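Container deposit

A container deposit, sometimes called a bottle deposit or simply a "deposit," is a small sum of money added to the price of a drink and given back when the empty bottle or can is returned. The idea is an old one and a simple one, and most people who grew up with it can still remember the clink of a full crate on the way to the corner store and the coins that came home in a pocket afterward. Deposits are used for glass, metal and plastic containers, and the arrangements differ a good deal from one place to the next.

History

Long before there were any laws on the subject, brewers, dairies and makers of soda water asked for a deposit as a matter of plain good sense. A glass bottle cost a fair amount to make, often more than the drink inside it, and the bottler wanted it back so that it could be washed and filled again. Many bottles had the owner's name pressed into the glass, and it was considered rather bad manners (and in some places a punishable offense) for one bottler to fill another's.

This comfortable state of affairs began to fade once cans and one-way bottles came into general use in the twentieth century. Shoppers liked not having to carry the empties back, and store owners were glad to be rid of the crates stacked up behind the counter. Litter along roads and beaches grew, however, and from the 1970s onward a number of governments brought the deposit back by law, this time mainly to keep containers out of ditches and landfills.

How it works

In the usual arrangement, the bottler or importer charges the deposit to the store, the store charges it to the customer, and the customer gets it back on returning the empty. The money then travels back up the same chain. Deposits that are never claimed may stay with the bottlers, go to the government, or help pay for running the system, and there has been a great deal of friendly and not so friendly argument over which of these is fairest.

Returns may be taken by hand at a counter, by a machine near the store entrance, or at a separate depot where people bring a whole season's worth of bags at once. Customers are commonly asked to leave the label on, so that the container can be recognized, and not to flatten it before bringing it in. Rules about caps vary.
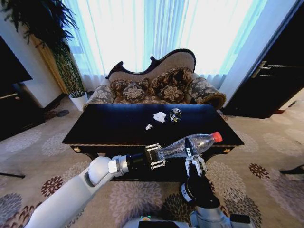
Refillable bottles go back to the bottler, where they are inspected, washed and filled again, and a sturdy glass bottle may make the trip many times before it is finally too scuffed to use. One-way containers are instead sorted by material and sold for recycling. Clear plastic generally brings a better price than colored plastic, as it can be turned into a wider range of new goods.

Everyday life

Wherever deposits exist, small customs tend to grow up around them. Children collect empties for pocket money, school bands and sports clubs hold bottle drives, and in many cities people leave their bottles beside a trash can, so that anyone who needs the coins can pick them up without having to reach inside.

See also

Bottle crate
Milk delivery
Recycling
Refillable bottle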